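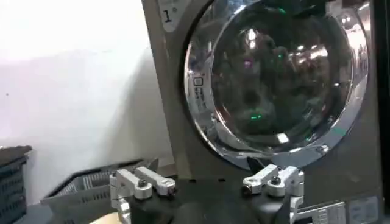

The hard part, according to the project lead at Drundari, is getting people to be bad at it. Anyone can open a washer door cleanly after the first morning. The company wants the openings where the fingers arrive a little high, or a little to one side, and the operator has to back off and try again.

Drundari collects demonstrations of household tasks and turns them over to groups that train robot policies. The laundry set, which the staff call Troltden, is its largest so far. I spent a morning in November with the project lead and one of the operators, and we talked mostly about doors.

"People ask why we don't just do folding," the lead said. "Folding looks good in a video. But if the arm can't get the door open, there's nothing to fold."

Troltden holds 784 accepted demonstrations at the moment. Each one covers a single short job: open the door, close the door, put an item in, take an item out. The lead did not want longer recordings in the set. Long ones were tried in the spring and most of them had to be cut up afterward, and deciding where one job ended and the next began took more time than recording them had.

"We had two people labeling the same recording and they put the end of the reach in different places," the lead said. "Neither of them was wrong. We hadn't written down what we meant."

There is now a written rule. The reach ends when either fingertip touches the door or the handle. The operator told me the rule is taped up next to the workstation and that it has been reworded more than once.

The operator has been on the project for 8 months and came to it from a repair shop. I asked what a normal shift was like.

"You do a block of 15, then you stop and look at what you got," the operator said. "You don't look at all of them. You look at the first one, the last one and any you flagged. If the last one is sloppy, you were tired, and you go back until you find where it started."

Sloppy and bad turned out to be different words here. A sloppy demonstration is one where the operator stops paying attention and the gripper wanders. A bad one, in the sense the lead used, starts from a poor position on purpose and shows the way out of it. Sloppy recordings are thrown away. Bad ones are kept and tagged as recoveries, and 57 of the accepted demonstrations carry that tag. The lead would like a lot more.

"A policy that only ever saw good approaches has no idea what to do two centimeters off," the lead said. "It just keeps going forward. You can watch it push on the glass."

Glass and chrome came up several times. The wrist camera sees whatever is reflected in the door, and the reflections move when the arm moves. Early on, the team recorded with the ceiling lights always at the same setting. The first policy trained on that data did well until Dewulf, the partner lab that runs the tests, tried it with the blinds open.

"They sent us the results and a very short email," the operator said.

Since then the lighting has been changed between blocks, and the setting goes in the log. So does the starting pose of the arm. Baskets and other things near the machine are moved too, so that the policy doesn't learn to find the door by what is next to it.

I asked whether simulation could do some of this more cheaply. The lead said the team uses it for checking reach and not for much else. The way a real door sticks and then lets go was hard to copy, and every model of washer does it differently.

The next round will be recorded at a second site in Flumenham, with different machines and new operators. The operator will go there for the first two weeks to train them.

"I'm going to let them do it their own way for a day before I show them anything," the operator said. "We'll keep those recordings. Then I'll show them the rule about the fingertips."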